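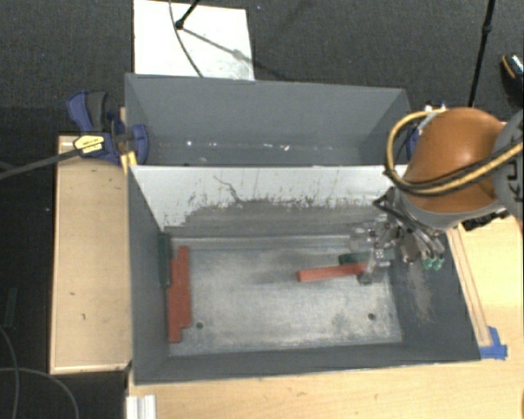
Sorting and Packing Blocks in a Divided Bin
Project report, Intro to Materials Handling, February

1. What we wanted to find out
If you have one metal bin with two compartments and a pile of rectangular blocks, does it matter how you lay them down? Our group said yes. Lengthwise against each other should waste less floor than dropping them in any which way. Also wanted to see if color order slows things down.

2. Stuff we used
- Gray metal bin, divider down the middle. Old one, paint on the divider is pretty much gone at the top
- Blocks, red and dark green, from a Mugo set
- Grotby shelf unit to stand the spare bins on
- Triltis timing sheet (the free template, works ok)

3. Method
All blocks start in one compartment, go over to the other, then back. One move = one block. We did 9 rounds and logged 263 moves total. Plan was 500 but we ran out of lab time. Three layouts: random, lengthwise, lengthwise with the colors kept apart.

4. Results
Random was fastest per move but filled the floor first, blocks ended up crossways and nothing fit next to them. Lengthwise was slower at the start, then about even once the first row was down. Ends never line up perfectly. We stopped trying to fix staggered ends after round 2, took forever and didnt save any room.

Color sorting: slower every round. Mostly from digging for the green ones.

5. Problems
Sloped walls. Blocks pushed right up to the side tip a little and then the next one wont sit flat. Leave a gap. Timing for round 4 got overwritten, so thats missing from the table.

6. Next time
Do the full 500. Try the deeper Skornen bin with straight sides and compare. Start the timer when the block leaves the floor, we were not consistant about that. First 100 moves should probly count as practice.

Table and raw times in appendix A.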